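포르나브스테드 주민 소식지 7월호

공용 휴게실 이용 시간과 간식 나눔 안내

7월부터 공용 휴게실 이용 시간이 바뀝니다. 평일은 오전 9시부터 밤 10시까지, 주말은 오전 10시부터 밤 9시까지입니다. 지난달 설문에서 저녁 시간을 늘려 달라는 의견이 가장 많았고, 관리사무소와 협의해 평일 마감을 한 시간 늦추었습니다. 월요일 오전은 청소 때문에 11시에 문을 엽니다.

예약 방식은 그대로입니다. 네 명 이하가 잠깐 쓰는 경우에는 예약 없이 이용하실 수 있고, 그보다 많은 인원이 모일 때는 이틀 전까지 1층 게시판의 신청서에 동·호수와 사용 시간을 적어 주십시오. 한 번에 쓸 수 있는 시간은 2시간입니다. 뒤에 신청한 세대가 없으면 이어서 쓰셔도 됩니다. 신청해 놓고 오지 않는 경우가 봄부터 늘었습니다. 시작 시각에서 20분이 지나면 예약이 취소된 것으로 보고 다른 분이 쓰실 수 있게 하겠습니다.

음식은 간단한 과자와 음료까지 가능합니다. 국물이 있는 음식과 배달 음식은 지금처럼 받지 않습니다. 남은 음식은 가져가시고, 음료 용기는 비우고 헹군 뒤 복도 끝 분리수거함에 넣어 주십시오. 식탁보에 음료를 쏟았을 때는 문지르지 말고 마른 수건으로 눌러 닦은 다음 관리사무소에 알려 주시면 됩니다. 세탁비는 따로 받지 않습니다.
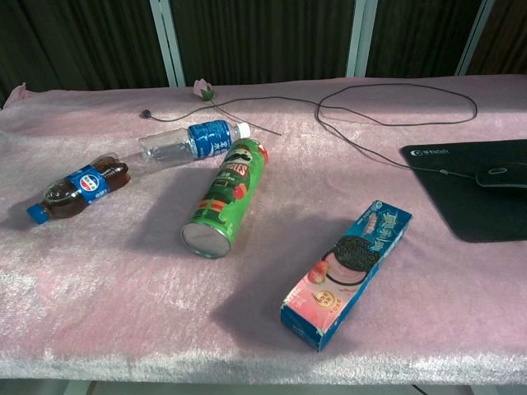

간식 나눔 선반은 이번 달에도 운영합니다. 뜯지 않은 제품만 받으며, 유통기한이 2주 이상 남아 있어야 합니다. 집에서 만든 음식은 알레르기 문제로 받지 않기로 했습니다. 가져가실 때는 한 세대에 두 개까지로 부탁드립니다. 선반은 금요일마다 정리하고, 기한이 가까운 것은 아래 칸으로 옮겨 둡니다. 아래 칸에 있는 것은 개수 제한 없이 가져가셔도 됩니다.

선반과 휴게실 비품은 주민 모금으로 마련하고 있습니다. 상반기 모금액에서 쓰고 남은 돈은 2,609크로네입니다. 이 가운데 일부로 전기 주전자를 새로 사고, 나머지는 가을까지 종이컵과 행주, 세제를 사는 데 쓰려고 합니다. 의자도 바꾸자는 의견이 있었으나 금액이 모자라 다음으로 미루었습니다. 집에서 쓰지 않는 접이식 의자가 있으면 연락 주십시오. 다리가 흔들리지 않는 것이면 색이나 모양은 상관없습니다.

무선 인터넷 비밀번호도 바뀌었습니다. 새 비밀번호는 휴게실 안쪽 문에 붙여 두었습니다. 저녁 시간에 속도가 느리다는 말씀이 있어 통신사에 점검을 신청했고, 방문 날짜가 잡히면 게시판에 알리겠습니다. 큰 파일을 내려받는 일은 되도록 오전에 해 주십시오.

파나 동과 팔리츠 동 사이 통로는 바닥 공사로 이달 말까지 막혀 있습니다. 팔리츠 동에서 휴게실로 오실 때는 자전거 보관소 쪽 문을 이용해 주십시오. 그 문은 밤 9시에 자동으로 잠기니 늦게 돌아가시는 분은 열쇠를 챙기셔야 합니다. 유모차나 휠체어를 이용하시는 분은 정문 쪽 경사로가 편합니다.

분실물도 알려 드립니다. 회색 우산, 어린이용 장갑 한 짝, 안경집이 관리사무소에 있습니다. 한 달이 지나도 찾아가지 않는 물건은 기부함으로 보냅니다. 6월호에 실었던 열쇠 꾸러미는 주인이 찾아갔습니다.

독일어 회화 모임은 디르크 비간트(Dirk Wiegand) 씨가 계속 맡습니다. 매주 월요일 저녁 7시이고, 참가비는 한 달에 40크로네입니다. 교재는 복사해서 나누어 드리므로 필기구만 가져오시면 됩니다. 처음 오시는 분은 첫 주에 참가비 없이 들어 보실 수 있습니다.

휴게실 관련 문의는 관리사무소 창구나 1층 의견함으로 해 주십시오. 다음 호에 실을 소식은 이달 20일까지 받습니다.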